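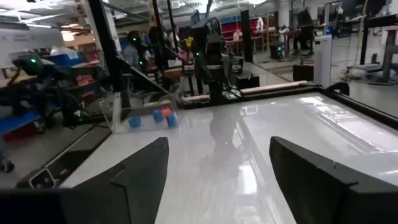

Toldale students teach robot arms to sort cubes

November, Thursday edition
By the school news desk
Shares: 101 | Comments: 12

The robotics class at Toldale Technical College has started its main project of the semester, and the first task is a small one. A robot arm must take colored cubes out of a clear tray and put them down on the table by color. Blue cubes go to one side and red cubes go to the other.

For a person this is work of a few seconds. For the students it has already filled 3 weeks of lab time. The class is divided into teams, and every team writes its own program. The teams may share their notes, but they may not share their code before the final test.

The most difficult part until now is the table. Its white surface is very shiny, and the lamps on the ceiling make a bright spot on it. The camera near the gripper sees this spot also. In the first week one team had a program which tried many times to pick up the reflection of a cube. The team has since taught the program to look only inside the walls of the tray, and the number of mistakes became much smaller.

The second difficulty is the tray itself. The gripper fingers are wide, and the cubes can lie close to a wall or close to each other. Some teams choose to take first the cube which stands most alone. Other teams prefer to push the cubes apart before they pick. The teacher has not said which method is better and wants the students to measure it.

By the end of last week, the class had recorded 1,441 attempts. Each attempt is written in a common table, with the team, the color of the cube and the result. The students say that filling in the table is the least popular job in the lab, so it changes hands every session.

The final test will be before the winter break. Each team will get the same start position and must sort the full tray without touching the keyboard. The team with the fewest dropped cubes will represent the college at the Losley Cup, a student competition for robot handling in the spring. Last year the college took part for the first time and finished in the lower half.

The lab is open to visitors from other classes on Thursday after 4 p.m. Please leave bags at the door and stay behind the line on the floor when an arm is moving.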